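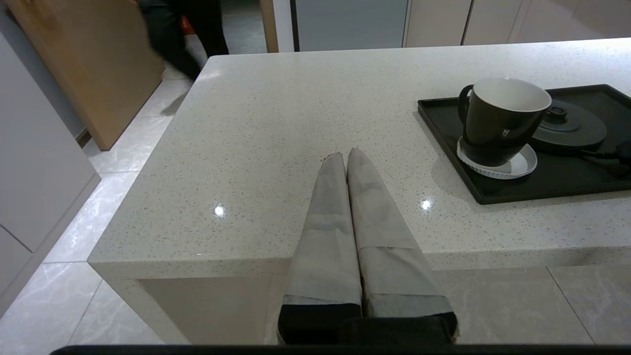 **Wanted: Part-Time Recipe Tester, Josier Community Cookbook**

Dec 27, 2021

Josier is putting together its second cookbook, and we need a recipe tester. The first one went out without any, and those of you who made the lemon bars on page 77 will know how that went. To the reader who wrote in asking what "one medium amount of butter" means: we have asked the person who sent in the recipe, and she says it's obvious.

We have more than 300 recipes on hand. Our neighbors in Talpur sent most of the casseroles. By the time we go to print in June, we'd like to be down to 111 that a reasonable adult can cook from start to finish without calling a relative.

**What you'd be doing**

- Cooking four or five recipes a week, exactly as written, even when you know better. Especially then.
- Writing down what happened, including how long it really took. "Quick" has been used in this pile for a dish that needs two days and a cooler.
- Turning "bake until done" into a number.
- Sitting in on a call every other week, where we discuss gelatin salads longer than you'd think possible.

**What we're looking for**

You should be able to follow directions, and notice when there aren't any. You need your own oven and a set of measuring cups with all the sizes still in it. Professional training is fine, but we've had trouble with chefs — they fix things as they go and then can't tell us what they fixed. A plain eater with good handwriting would suit us very well.

Please tell us about allergies up front. If you don't eat meat, that's no problem. If you don't eat canned soup, this may be a long winter.

**Pay and hours**

Ten to twelve hours a week, paid hourly, with groceries covered if you keep the receipts. You keep the leftovers, whether you want them or not.

**To apply**

Send a short note and a recipe for something you make often, written so a stranger could cook it, to the cookbook desk at the Josier office on Plirkero Street. We will be cooking it. No résumés, please.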